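Registro de comparación de pinzas portátiles: README

Versión de trabajo. Mantiene este documento Leonor Teixeira. Las correcciones de idioma también son bienvenidas, porque el español no es mi primera lengua.

Qué contiene esta carpeta

La carpeta reúne las grabaciones y las notas de la comparación entre dos pinzas de mano, la Barninach y la Grillia, ambas con dos dedos y cámara montada en la herramienta. El propósito es decidir cuál de las dos usaremos para recoger demostraciones de manipulación en mesa, y con qué tipo de almohadilla. No es un conjunto de datos para entrenar un modelo completo. Es demasiado pequeño para ello, y las tareas fueron elegidas para hacer visibles los defectos de las pinzas.

Las imágenes de este README corresponden a la Barninach con almohadillas oscuras de material blando. Los dedos están abiertos y sin objeto. Este tipo de toma lo llamamos «toma vacía» y lo usamos como referencia para la exposición, para la posición de los dedos en la imagen y para el estado de las almohadillas.

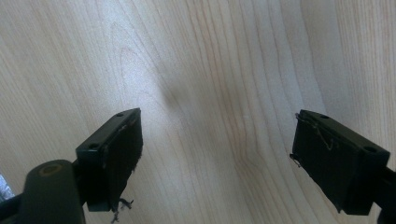 Figura 1. Toma vacía, dedos abiertos sobre la mesa. Véanse las fibras sueltas en las dos almohadillas.

Estructura de la carpeta

tomas_vacias: imágenes de referencia, sin objeto entre los dedos.
episodios: vídeo de la cámara y apertura de la pinza, un directorio por episodio.
calibracion: parámetros de la cámara y apertura máxima y mínima de cada pinza.
notas: observaciones escritas por la persona que sujetaba la pinza.
descartes: episodios que no se deben usar, con el motivo en un fichero de texto.

Cada episodio lleva en su nombre la pinza, la almohadilla, la tarea y el número de repetición, en este orden y separados por guion bajo. En los primeros episodios de Grillia el orden de tarea y almohadilla está invertido. No los he renombrado porque el controlador guarda el nombre también dentro del fichero, y los dos tienen que coincidir. El script de lectura acepta las dos formas.

Tareas

Se grabaron 5 tareas: coger un cubo, coger una cuchara apoyada plana, levantar un paño por una esquina, girar un tapón y pasar un vaso de plástico de un lado a otro de la mesa. Para cada tarea y cada pinza hay 10 repeticiones con la almohadilla blanda y otras 10 con la almohadilla de silicona.

Una repetición se considera válida cuando el objeto queda en su posición final y la cámara lo ha visto durante el agarre. El segundo requisito parece obvio, pero con la Grillia hemos perdido bastantes repeticiones por este motivo: sus dedos son más anchos y tapan la cuchara justo en el momento del contacto.

Estado de las almohadillas

El material blando agarra bien el paño y hace poco ruido. Su punto débil es el borde. Pedimos que antes de cada serie se haga una toma vacía y que se compare con la anterior. Los hilos finos tienen importancia para nosotros por dos razones. La primera es mecánica, un hilo puede engancharse en el objeto al soltarlo. La segunda tiene que ver con la imagen: nuestro detector de contacto, que trabaja sobre la zona entre los dedos, interpreta a veces un hilo claro como el borde de un objeto.

La escala que usamos es sencilla:

Nivel 0: borde limpio.
Nivel 1: fibras cortas, pegadas al borde.
Nivel 2: fibras o hilos que sobresalen de la almohadilla.
Nivel 3: la almohadilla se levanta o deja ver el dedo.

Las tomas de este README están anotadas con nivel 2. La anotación la hace una sola persona, y entre el nivel 1 y el nivel 2 hay casos dudosos. Si alguien quiere repetir la anotación de forma independiente, se lo agradeceré mucho.

Para cambiar una almohadilla, no corten los hilos con la almohadilla puesta. Lo intentamos en una Grillia y el borde quedó peor. Es mejor soltar el dedo, retirar el material entero y pegar uno nuevo, dejándolo bajo presión hasta el día siguiente.

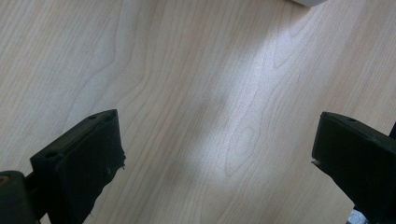

Taller de Zoluvham, mayo

La iluminación ha sido la parte más discutida de esta sesión. La mesa es clara y devuelve mucha luz, de modo que en la parte central aparece una mancha casi blanca donde la veta se distingue poco. Para un objeto oscuro no supone un problema. Para el vaso, que es translúcido, sí lo supone, y el contorno se pierde con facilidad si el vaso está dentro de la mancha.

Probamos 3 ajustes de exposición: automática, fija corta y fija media. La automática queda descartada. Los dedos negros ocupan una parte grande de la imagen y, cuando se cierran, la cámara aclara todo lo demás. La fija corta conserva la veta, pero las caras interiores de los dedos se vuelven una masa negra y no se puede juzgar la almohadilla. Hemos elegido la fija media, aceptando la pérdida en el centro.

También se preguntó si convenía cubrir la mesa con una tela mate. Por ahora he preferido no hacerlo. La veta de la madera sirve al programa de localización, que necesita puntos reconocibles para estimar el movimiento de la mano, y una tela lisa le quitaría estos puntos.

Controlador

Las dos pinzas se leen con el mismo controlador Adeyemi, para que las diferencias no vengan de la electrónica. La apertura se guarda en milímetros, con el cero en los dedos cerrados. Atención: con la almohadilla de silicona el cero es distinto, porque es más gruesa, y hay que calibrar de nuevo después de cada cambio. Los 5 episodios afectados por este olvido están en la carpeta de descartes. El vídeo de ellos es correcto, solamente la apertura no lo es.

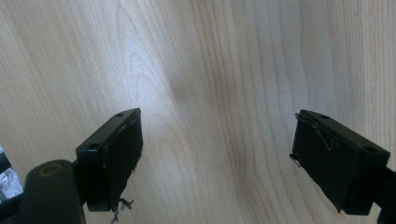
Figura 3. Toma vacía. La almohadilla derecha presenta un hilo curvado sobre su cara.

Impresiones hasta ahora

La Barninach deja ver mejor el espacio entre los dedos y cansa menos la muñeca. La Grillia cierra con más fuerza y gira el tapón sin resbalar, cosa que la Barninach con almohadilla blanda consigue pocas veces. Con silicona las dos se acercan bastante en esta tarea. Para el paño prefiero claramente la almohadilla blanda, en cualquiera de las dos pinzas.

Limitaciones conocidas

Todas las repeticiones las hicieron personas diestras.
La mesa es siempre la misma, así como la altura de trabajo.
No se ha medido la fuerza de cierre, las frases sobre fuerza son una impresión de la mano.
El nivel de la almohadilla se anota al comienzo de la serie y no al final.

Pendiente

Repetir el tapón con la Barninach y silicona nueva.
Añadir las notas de la segunda persona, que todavía están en papel.
Unificar los nombres de los episodios antiguos de Grillia, también dentro del fichero.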